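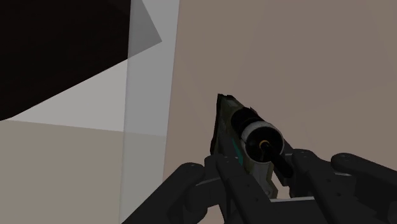
Multi-fingered gripper holding the handheld device, simulation render.

Wutholm Hand Planning Set - README

Wutholm is a small set of simulated grasping runs that we put together in Orkville before spending money on a new hand. It is meant for people who have to write an equipment request and want something to point at when the questions come.

What we were deciding

The Iser cell needs an end effector for small household objects. The choices were a simple gripper that we could order now, or a hand with more joints that would take most of the year's equipment money. We had 4 object types on the list and no hardware to try them on, so the runs were done in simulation first.

Contents

- runs/ - 800 simulated runs, split by object
- renders/ - still images from the runs
- costs.csv - quotes, spares, shipping and training, one line each
- notes.txt - comments from the January planning meeting

Room setup

The room is dressed as a home, with a table and furniture close by. We kept it that way to see how much clearance an arm needs, which affects the mount and the floor plan as much as the hand.

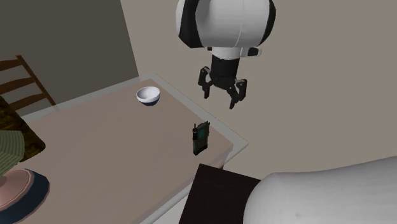 Robot with open gripper over the table area; bowl and green handheld device on the tabletop.

Using the cost file

Prices are in US dollars, before tax. Spare fingers are listed apart from the hand, and we suggest you keep them that way - they tend to get dropped when a budget is trimmed. The file allows for 2 sets of spares. Delivery is entered as 15 weeks for every option, so change it if your supplier gives you a better date.

Known limits

Contact and friction are simulated. Do not use the runs to estimate wear, cable life or service intervals. The Qian objects share one friction setting, to be split out in the next version.

Changes

v2 - added shipping and training lines, renamed the object folders
v1 - first internal release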